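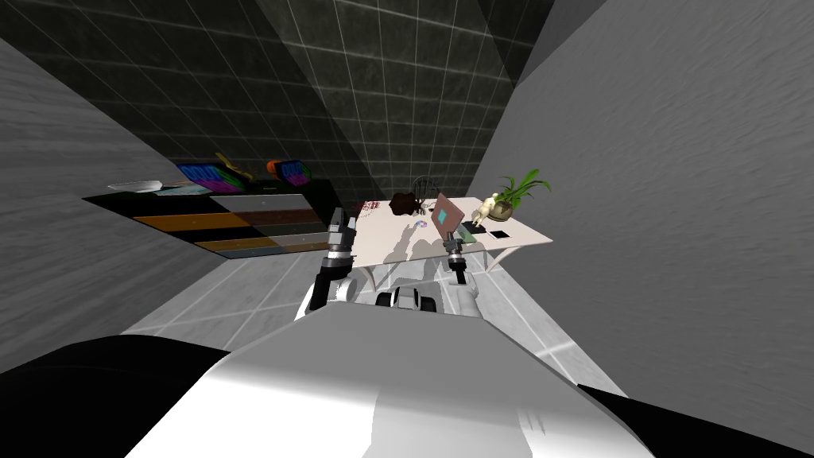

Home | Notebook | Glaze log | Kiln rota | Contact

May 30, 2023

Kiln 2 opened this morning. The Torska white has crawled again, on the bowls and on every test tile I had already promised Kalliopi Sotiropoulos would be fine. She took it well. She has seen my promises before.

Batch was 2,000 g dry, sieved twice, left overnight. The Flolness clay was bisqued as usual. I suspect dust, then thick dipping, then me, in that order.
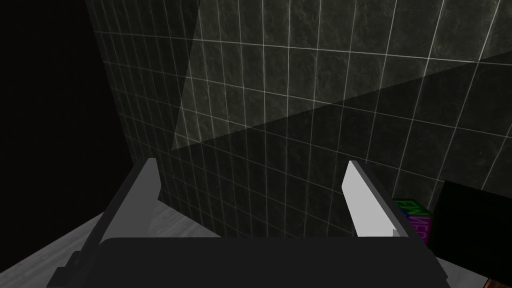 The Papadakis recipe asks for a slower climb, 102 degrees an hour up to 819, and I had been treating that as a matter of taste. Will try it on the next load with half the tiles sponged first and half left grubby. Label them this time. Pencil burns off, as I apparently need to learn once a year.

Cukar frit is down to the last scoop. Reordered, due in June, so no big batches until then. Kalliopi wants the crawled bowls for her succulents. Charged her nothing and felt generous.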